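Skarkier

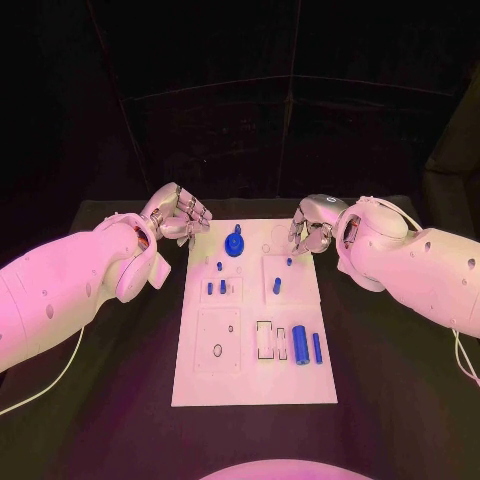 Two robot arms with jointed hands over a white task board.

Skarkier is a style of stick and empty-hand fighting taught mainly in small private schools. It was put together by Wiroj Phuthong, who had trained in several older systems before opening his first school, Thammasiri. The style is known for its short range, its low stance and its use of a single light stick held near the middle.

History

Phuthong began teaching the material under the name Thammasiri method. The present name was adopted when a second school, Endside, opened under his senior student Ysaline Hervieu. The two schools share a syllabus but grade their students separately. Hervieu later wrote the first printed manual, which remains the standard reference for instructors at both schools.

Technique

Training is divided into stick work, hand work and a set of partner drills called pemov. In pemov, the partners keep contact at the wrist or forearm and try to turn each other off balance without stepping. Strikes are added only at the higher grades. The stick is used to jam, hook and press as well as to hit, and students learn to change hands during an exchange. Kicks are kept below the waist. There is no ground fighting in the core syllabus, although Endside offers it as a separate class.

Grades

There are 11 grades. The first four are awarded by the student's own instructor, and the remainder require a test before two senior examiners. Candidates for the final grade must have logged 300 hours of supervised teaching. Tests are normally held in December. Colored belts are not used, and grade is recorded in a small book kept by the student.

Competition

Contests are limited to pemov and are held on a marked square. A bout has two rounds, and a point is scored when either foot of the opponent leaves the floor or crosses the line. Stick sparring is practiced in class with padded equipment but is not scored.

See also

Stick fighting
Push hands
Martial arts grading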